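I have been reading decluttering blogs again, which I do every spring when the closets start to win. The theory this year is called Truvidico, and it wants you to put a number on everything you own. You download the app, you photograph your stuff, you give each thing a score out of 100 for how much it "supports" you. Anything under 35 goes. I lasted one evening.

My trouble with it started at the can opener. I gave it a 90, and then I sat there wondering what I meant. It opens cans. I don't feel supported by it. My winter coat got a 60 because it was warm out when I scored it, and I'm pretty sure that in January I'd have given it a 98 and written it a poem. A system that throws out your coat in April isn't one I want making decisions for me.

What bugs me more is the money side. The free version lets you score 200 items. I hit a third of that in the kitchen, and I don't cook much. After that it's a monthly fee, so now you are paying rent on a list of things you are trying to get rid of. And the app has a shop in it! You finish a room and it congratulates you and shows you a set of matching bins from a company called Lesto. I looked at those bins for longer than I'd like to admit. They are nice bins. They are also bins, and I had just spent an evening being told I own too much.

I've been through this before with the Prenex method, which was the one with the colored dots. Green for keep, yellow for wait, red for go. You were supposed to wait seven weeks on the yellows. Most of my house was yellow. I still find dots on things. There's one on the bottom of the toaster that has been through so many cleanings it's basically part of the toaster now.
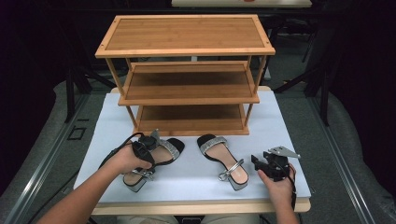

Çınar Street, March

Shoes are where every one of these systems goes soft. The Truvidico guide has a whole chapter on them and it comes down to "keep the pairs that feel like you." Which me? The one who goes to weddings twice a year, or the one who takes out the trash in clogs with a split heel? The clogs get worn every day and I'd score them a 12 on looks. Dressy sandals get worn for four hours and then you carry them to the car. By the app's logic one of those has to be a mistake, and I can't tell which.

The guide also says a visible shoe is a worn shoe, meaning if you can see it you'll use it. I don't buy it. I can see my exercise bike from bed.

I will give them this much. Taking everything out of the hall closet did turn up a pair of gloves I'd replaced, an umbrella I'd replaced, and a library book I had paid for. So looking through your stuff once in a while is worth doing. I just think that's the entire method, and it fits on a sticky note, and you can't charge a monthly fee for a sticky note.

The before-and-after pictures in their newsletter bother me too. The after is always taken in better light. I'd like to see one from six months later, at dinnertime, with the mail on the counter. I wrote and asked if they had any. I got an automatic reply with a coupon for the bins.

Anyway, I deleted the app and took two bags to the thrift store, mostly sweaters. The yellow-dot lamp stays where it is for now. If anybody has kept up with one of these things for more than a year, leave a comment and tell me what your garage looks like.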